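Fladbridge Open Day Simulation Set

Overview
Simulated two-arm tabletop episodes prepared for the Fladbridge open day in December. Visitors followed the runs on a wall screen and could ask for a restart with a new seed. The episodes were logged during the demonstration and are released as recorded, including failed and aborted runs.

Contents
2,554 episodes in total
400 held out for evaluation
19 scene seeds
State logs, joint commands and rendered views for each episode

Both splits draw on the same seeds. Users who need unseen layouts should split by seed instead; the seed is stored in the header of every episode.

How it was collected
Scenes were built in Hado and rendered with Batano. Dorottya Szekeres wrote the task scripts, and Bence Bíró ran the console from 10 a.m. until closing. Nearly 1,000 episodes come from the morning session, which used slower joint limits. The limits were raised over lunch - check the speed field before mixing the two.

Scene
Two white arms work at a wooden table in a plain gray room. The main object is a large brown box with a grooved front. Small blocks may also be on the table. Depending on the viewpoint, the box can hide most of one arm, including its gripper.

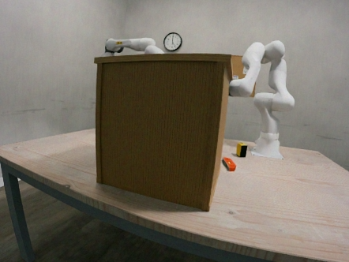 Contact forces are reported per link, in newtons, in the robot base frame. Values from the first five steps of an episode should be dropped, as the solver is still settling.

Known issues
Wall clock hands in the renders are not tied to episode time.
Episodes restarted by a visitor carry the flag "restart" and may be short.
Friction values were tuned by hand and have not been checked against hardware.

Maintenance
The set is kept by the Fodor group. Corrections go into the changelog; episode numbers are not reused.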